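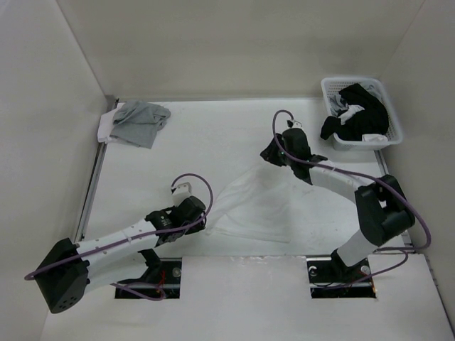

Coltholm Linen Service: Frequently Asked Questions

The following answers apply to all residents and departments using the shared linen service at the Coltholm and Kiststead buildings. Questions not covered here should be directed to the linen office.

Which items may be sent to the service?
Towels, napkins, tea cloths, pillowcases, flat sheets and plain cotton cloths are accepted. Fitted sheets are accepted at Kiststead only. Clothing, curtains and anything with a zipper or metal snaps will be returned unwashed.

Is there a limit on the number of items?
Each account may submit up to 25 items per collection. Departments with a standing order are exempt and should refer to the terms of that order.

How should items be prepared before collection?
Shake each item out and place it in the bag unfolded. Cloths that arrive knotted or rolled together take longer to sort and may be held over to the next collection. Please check for pins, pens and paper.

When are collections made?
Bags must be at the collection point by 9:00 a.m. Clean linen is normally available after 2 working days. Collections are suspended for part of March while the washers are serviced, and the dates are posted at both buildings.

How are small cloths folded?
Small cloths are opened out flat and smoothed from the center. They are folded in half, edge to edge, and then in half again. Finished stacks are placed with the folded side facing out.

How are larger cloths handled?
A larger cloth is first held by its two upper corners and allowed to hang so that the fabric falls straight.

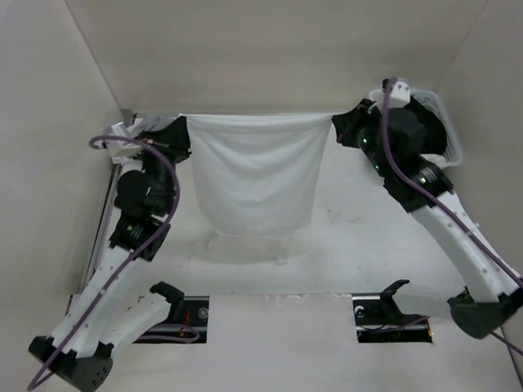

The corners are then brought together and the side edges lined up before the cloth is laid down for the remaining folds. Sheets are folded lengthwise first. Residents who fold their own linen at home are encouraged to use the same method, as it allows their items to be stored with the rest.

May I request a different fold?
Yes. Thirds are available for bath towels and napkins. Write the request on the bag tag and include your account number. Requests given verbally at the counter cannot be recorded.

Are items ironed?
Napkins and pillowcases are pressed on request. Towels and tea cloths are not pressed. The Clorkton press takes cloths up to 400 millimeters wide when folded, and wider pieces are returned smoothed by hand.

What happens if an item is missing or damaged?
Report the matter to Ilona Antal at the linen office, Room 361, within one week of collecting your bag. Please bring the bag tag. Items that were already worn thin or torn when submitted are not replaced.

Why was my white cloth returned with a note?
A note is attached when a mark remains after a second wash. The cloth may be sent again, or it may be handed in for use as a cleaning cloth.

Whom should I contact about a departmental order?
Coltholm: Tarık Özkan
Kiststead: Tumaini Nyaga
Changes to a standing order take effect from the following month.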